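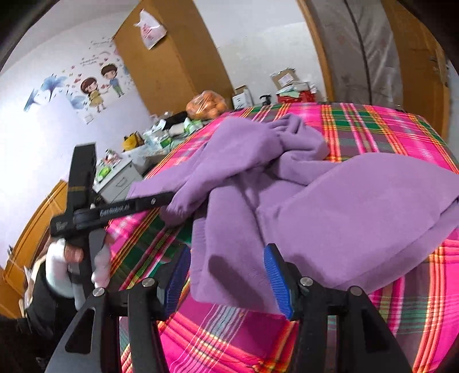
A gripper and the purple sweater, on the plaid sheet.

Print | E-mail

Sleeves First: Building a Laundry Folding Arm at Home
Final report, Independent Build Project, Clillidthorpe Technical College
Submitted June 17, 2022

What I wanted to make

My plan was an arm that clamps to the side of a bed and folds a sweater. Just one kind of thing, a sweater with long sleeves, dropped any old way. I picked laundry since there's always plenty of it (free test material!) and I picked the bed because it's the biggest flat surface I have at home. In the proposal I promised T-shirts and towels as well. Those are gone. Sweaters turned out to be plenty.

The project has two halves and they got very uneven amounts of my time. One half is the arm itself, which I call Lazăr after the board game shop over in Flomville where I bought the box I keep its screws in. The other half is teaching it what to do. For that I work with hand-held grippers, one for each hand, and do the folding myself with jaws in place of fingers. If I can't fold a sweater through a pair of grippers then the arm has no chance, that was my thinking, and it saved me from a couple of really bad design ideas.

The arm

Lazăr has a shoulder, an elbow, a wrist that rolls and a jaw at the end. The base is a piece of shelf board with two clamps on it. The upper arm and forearm are aluminum tube, cut at the college workshop, and the joints between them are printed. I printed the elbow more times than anything else. The first few versions were fine standing still and then twisted the moment the arm reached out sideways with cloth hanging off it. I ended up making the walls thicker and running a bolt all the way through, with a washer on both sides, and the twist went away.

The motors are Tustex ones from the college parts drawer. They were there, so I used them. The shoulder one gets hot if it has to hold the arm straight out, so I added a spring from an old desk lamp that takes some of the load. It makes a noise like a duck when it stretches and I've stopped hearing it by now, but everybody else in the house hasn't.

Wiring was the part I dreaded and it was okay. I ran everything down the outside of the tube with cable ties, leaving a loop at each joint. My first loops were way too short. Move the elbow to the far end of its swing and the plug popped right out of the board. So measure your loops with the joint bent as far as it goes, then add some! I put labels on both ends of every wire after I swapped shoulder and wrist by accident and the arm tried to wave hello at the wall.

The jaw

I spent ages on the jaw and I'm still fussing with it. My first one had smooth fingers and cloth slid right through them. You'd see it close on a fold, lift, and come up with nothing. The pads on the hand-held gripper have ridges across them and that seemed like the thing to copy, so I glued strips of ribbed rubber shelf liner onto Lazăr's fingers. Big difference. A knit has enough bumps in it that the ribs find something to grab.

The other thing is how far the fingers open. Wide sounds better, since you can take a big handful, but then the tips are so far apart that one of them is pushing cloth away while the other is getting to it. I put a stop in at half of the full opening and it got much better at picking up a single layer.

Tip shape matters too. A square tip catches the sheet. I filed mine round at the corners and that helped, though the sheet on my test bed has a fringed edge with loose threads, and the jaw loves those threads. I've had it lift the sheet, sweater and all, more times than I'd like. I moved the starting spot further in from the edge and put a small lip under the lower finger.

Folding by gripper

Working with grippers is strange for the first evening. You keep wanting to smooth things flat with your palm and you don't have a palm. What you have is a pinch. You can pinch, lift, drag and let go, and pretty much everything has to be made out of those.

The order I settled on after a lot of messing around goes like this:

1. Find a cuff. Any cuff.
2. Pinch just behind the ribbing, not on it, and pull the sleeve out straight from the heap.
3. Do the same with the other sleeve, if you can find it.
4. Take the two shoulders and lift so the body hangs down, then lay it on the bed.
5. Fold the sleeves in across the body.
6. Bring the bottom hem up to the collar.

Step 1 takes the longest by a mile. A sweater that's been dropped on a bed tends to hide at least one of its cuffs inside itself. When one sleeve is lying out to the side you're in luck, and you start there with one gripper near the cuff while the other one holds the body still. When both are buried I pick the highest lump and lift it, let it drop, and look again. That sounds dumb but it's the most useful trick in the whole project. I do the lift and drop with the arm as well.

Two grippers beat one, by so much that I nearly threw out my plan for a single arm. With one, whatever you pull just drags the whole sweater along behind it. I thought about building a second Lazăr and there wasn't time (or motors). What I did was make a weighted clip, a bulldog clip with a fishing sinker taped on, that I put on the body of the sweater by hand before the arm pulls a sleeve. So yes, there's a human step in my automatic folder. I wrote it down as a limit of the design and I'm not going to pretend it isn't one.

The bed as a workbench

I went back and forth on whether to build a proper table. The bed won, mostly for space. It does give a little when the jaw presses down, and that's forgiving. On a hard desk, if I told the arm to go slightly too low, it stalled and the shoulder motor whined. On the mattress it just sinks in a bit and carries on.

The bad side is the color of everything. My sheet is bright pink plaid with other stripes running through it, and the program that looks for the edges of the sweater found edges all over the place. It thought every stripe was a sleeve. Lovely sheet, terrible background. I tried a plain gray blanket over it for a while and the edge finder was a lot happier, but then the sweater stuck to the blanket and wouldn't slide. In the end I went back to the plaid and changed the program so it looks for one big patch of the sweater's color first and throws out anything outside of that patch. A lavender sweater on that sheet is a fairly mean test and I kept it in on purpose.

Daylight was another thing. The room gets its light from one side, so the creases on a sweater look quite different in the morning than at night. I did most of my test runs before lunch to keep it fair. Anyone who carries this on should do the opposite and mix it up.

Test runs

The final test was 100 picks, and a pick meant finding a cuff and pulling the sleeve out straight. I did them in batches of 10 and took a break between batches to let the shoulder cool. I set one rule for myself and stuck to it, no touching the sweater once the arm had started moving. The clip went on before.

I'm not putting a success rate in big letters at the top of this report, and I'll say why here. The results depended so much on how I dropped the sweater that I could have gotten nearly any number I wanted by dropping it nicely. The log sheets are in the back of the binder with a sketch of each drop, so you can look for yourself. What I can say is that sleeves lying out in the open went well, sleeves folded under the body went badly, and inside-out sleeves never worked at all. The jaw can't turn a sleeve the right way round and I have no idea how I'd make it.

Full folds, start to finish, I only tried 12 times. A few of them came out as something I'd put in a drawer. One came out as a very neat parcel with a sleeve sticking straight up from the middle like a chimney, and I was weirdly proud of it.

Things that went wrong that I want on paper

The base clamps dented the bed frame. Put scrap wood or felt under the clamps before you tighten them. I know this now and so does my family.

I lost a whole weekend to a loose set screw in the wrist. The motor turned, the wrist mostly turned, and the angle crept off a little more on every run. I blamed the code the entire time. Check the screws first!

The printed elbow got soft when I left it on the windowsill. I reprinted it in a tougher plastic and keep it out of the sun.

Saving files by date only was a mistake. When I did several sessions in one day I couldn't tell them apart later, and some of the early gripper sessions from November are no use to me now for exactly that reason. Write down the garment, the drop and the light.

Next

I'd like to get rid of the weighted clip, so the second arm is top of the list. I've already cut the tube for it. I also want to try a cardigan, because buttons scare me and I'd like to see what the ribbed pads do with them. The parts list, the print files for the elbow and jaw and the wiring drawing are in the project folder at the workshop, on the shelf by the bandsaw. The lamp spring is one of a kind, so if you borrow Lazăr please bring it back with the spring on.

Print | E-mail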